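Student Life and Wellbeing, Session 4
Rest, and what gets in the way of it
Handout to accompany the lecture. Tutor: Nyokabi Makokha

Read before the seminar. You may read it lying down.

1. Where we had got to

Last session ended with Geert Verbruggen asking whether anyone in the room had done nothing at all over the weekend. Several hands went up. On closer questioning, "nothing" included two shifts, a load of washing, a family row by telephone and most of a lab report. We agreed to park the word "nothing" and start again with the word "rest".

For this course, rest means time in which you are not trying to get anywhere. Sleep counts, but it is a separate topic (Session 6, and please don't demonstrate it early). Scrolling is a grey area. Most of you said it feels like rest while it's happening and like something else afterwards.

2. The guilty hour

Evelien Dierckx uses this phrase in the course reader for the hour in which you have stopped working but have not admitted it. The laptop is open. The notes are on the bed. You are watching a man in another country restore a rusty axe. You get no work done and no rest either, and at the end of it you are as tired as if you had done the work.

Her diary exercise was tried with 30 first-years at Hestport in April. They wrote down when they stopped working and when they decided to stop working. The gap between the two was the guilty hour, although for some it was a guilty afternoon. The students who did best with the exercise were the ones who wrote short, bad-tempered entries and didn't try to make the diary look nice. Bear this in mind before you buy a special notebook.

3. Small absorbing things

Maarten Nijs makes the case for having one activity that uses your hands and doesn't go on your CV. He is rather firm about the second half. Once you start telling an interviewer that baking has taught you resilience, he says, you need to find something else to do on Sundays.

Suggestions from last year's group, in the order they were shouted: bread, mending, birds, learning the accordion (housemates to be consulted), taking things apart, repotting plants, walking to the far supermarket and back.

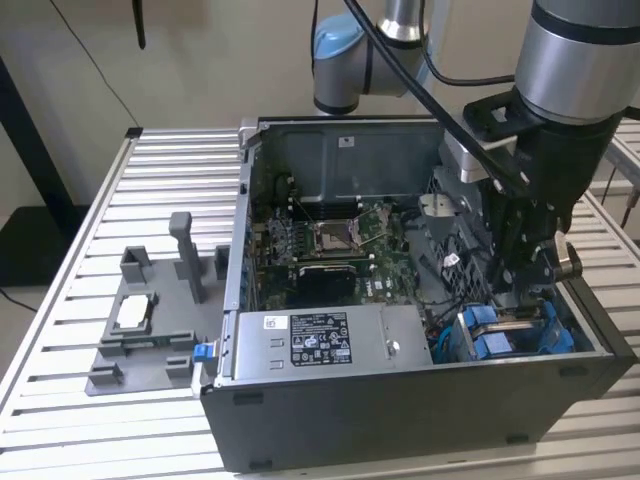
Fig. 1. Desktop computer on its side with the side panel off.

The test of a good small thing is that you lose track of the time and don't mind having lost it. You are allowed to be poor at it. Being poor at something with no mark attached is a rare treat at university, and I'd recommend it to anyone who arrived here having been top of everything since the age of six.

4. Other people's rest

A good deal of what passes for tiredness in shared houses is comparison. Tineke Smits calls it "looking through the wall". You hear a housemate typing at midnight and conclude that you ought to be typing too. The housemate may be writing a dissertation. The housemate may equally be arguing with a stranger about pasta.

Two points from Smits to bring to the seminar:

- We tend to guess high about how much others are working, and low about how much they are worrying.
- Saying "I'm so busy" works as a greeting. Try answering it with something that isn't "me too" and note what happens to the conversation.

I tried the second one on a colleague in the Brouwer building lift. We had a nice talk about his knees.

5. Exercise for this week

Pick one half-hour and rest in it on purpose. Put your phone in another room or, if you live in one room, in a shoe. Afterwards write 80 words on what got in the way. It is not an essay and I don't want references. Last year someone handed in 1,002 words on a single half-hour, with a bibliography, and we had a kind chat about it.

If the half-hour is unpleasant, stop and write that down instead. Some people find that worry moves in as soon as there's space for it. That is common, and worth mentioning to me, your personal tutor or the wellbeing desk - you don't need to be in a crisis to knock.

Bring your paragraph on Fri 9 August. We will read a few aloud, with permission, and then sit quietly for five minutes, which last year's group rated the hardest part of the course.

6. Reading

Dierckx, "The guilty hour", course reader, first section
Nijs, "Not for the CV", course reader, second section
Smits, "Looking through the wall" (short, and funnier than the title)

Related handouts
Session 2: Homesickness, including the kind that starts in second year
Session 3: Saying no to things you'd quite like to do
Session 5: Eating with other people
Session 6: Sleep

Questions about this handout: ask at the wellbeing desk, Brouwer building | Back to top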